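Print this page | E-mail this page

Why do things look smaller when they are far away?

Stand on a long, straight road and look along it. The two sides seem to lean towards each other until they meet. A lorry in the distance looks small enough to pick up, yet it has not shrunk at all.

Your eye collects light through a small opening called the pupil. Light from the top and the bottom of an object enters the eye at slightly different angles. When the object is near, the difference between those angles is large. When it is far away, the difference is small, and the object takes up less room in your view.

At Fluvico we ask visitors to look at a post from 50 metres and then from 3,000 metres. From the second spot the post looks 60 times shorter.
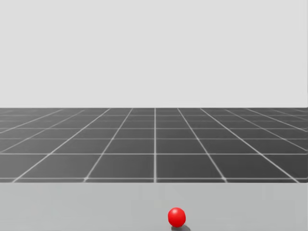 A computer drawing of a red ball, with a squared floor stretching back to the horizon.

Artists use the same rule, which is called perspective. They first draw a level line for the horizon. Lines that run straight away from you, such as railway tracks, are then drawn so that they meet at one place on it. This place is the vanishing point.

Your brain knows the rule too. It uses clues such as overlap and shading to work out how far away things are – and it is sometimes fooled.

Try it yourself
Close one eye and hold up your thumb at arm's length. Find a tree or a building that your thumb can hide. Now walk 40 steps towards it and try again.

Never look directly at the Sun.

Comments (3)

Class 4, Nekeck: We hid the whole school behind one thumb.

Manninen Library: Please could you add a page on shadows?

Reader aged 8: I did 56 steps and my thumb was too small.

Contact us | © Fluvico Learning 2021 | Back to top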